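Bench diary, Trurkandale handling group
2 min read | 3 shares | 0 comments

The Murneck and Piltanent grippers were compared today on wrapped snacks, with both arms on the shared rail mount and three bins between them.
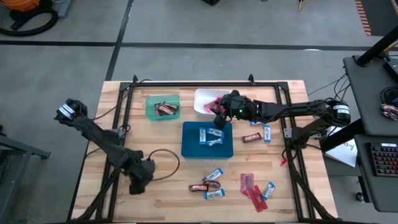 By Precious Padilla
August 12, 2018

The controller limit was left at 70 percent. Mr. Gashaw asked that crimped ends be graded separately from flat packets, and I have amended the log sheet. Finger spread remains under review. 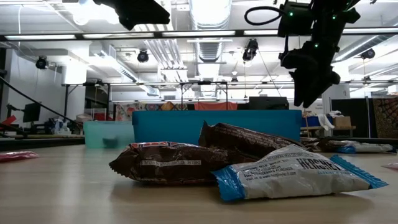 Gripper above the tilted brown bag, teal bin behind.

Cable routing is to be discussed with Ailsa Menzies.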